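Week 8: learning from simulated wrist views

Right, quick recap before we get stuck in. Last time we trained the Drustel policy on the plain block-pushing task and it did rather well, which made us all a bit smug. This week it's the task box, and life gets harder!

The method (I'll call it Selleo from now on, as the paper does) takes just one picture from the robot's wrist at each step and guesses the next small move. No map, no depth, no second view. We gave it 2,731 simulated runs and kept 11 box layouts back for testing. Between runs we shift the lights and turn the box a little, so that the policy can't simply learn one spot by heart.

So what went wrong? Shadows, mostly. In my first batch the policy kept steering towards dark patches on the work surface as if they were part of the box, and I spent a whole afternoon blaming the gripper code (sorry, gripper code). Training with more varied lighting helped a lot on 8 of the held-out layouts. The other three are still poor and I don't fully know why – ideas very welcome.

Have a look at this view and jot down which edges you'd trust if you had to find the switch. The red top and its yellow corner brackets stand out nicely, but think about the lever on the front face too, and about all those grey shadows between the box and the fingers.
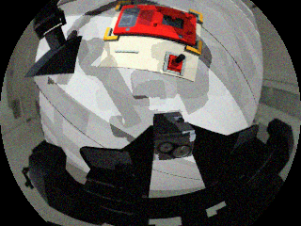 Before the Demwood lab session

Read the first five pages of the Hepburn notes, skip the proof, and bring your sketch with you.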